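3.2 Reading old programs aloud

The second part of our study looks at how programmers understand code in a language they did not learn at school. We took 17 short routines from the Gatitz archive, all of them written for a dialect with no block structure, and asked nine readers to explain each routine in their own words. Swai and Odera (see Section 2) used a similar method, but their readers could run the code and ours could not.

The readers had most trouble with names. In Hajji, a label may be used again inside the same file, and the later one hides the earlier one without any warning.
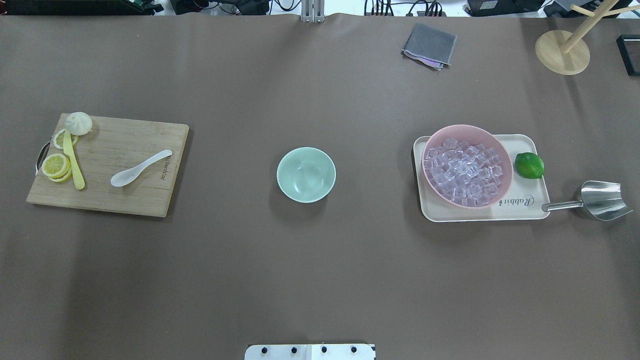
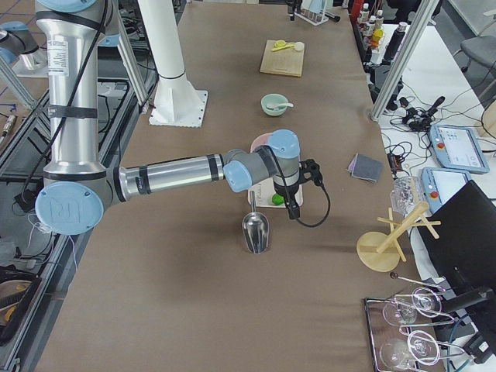 Figure 4. Two views of the same work table.

A name in a program is useful only when the reader knows how far it reaches. Mercy Kimaro, who coded the answers, calls this distance the span of the name. For a simple case, take the table in Figure 4: a program may call the pale green object "bowl", and this is clear until the pink one with ice cubes is also given the name "bowl". In our routines the two uses were up to 967 lines apart, and 12 of the wrong answers came from this cause. The remaining errors concern jumps and are treated in Section 3.3.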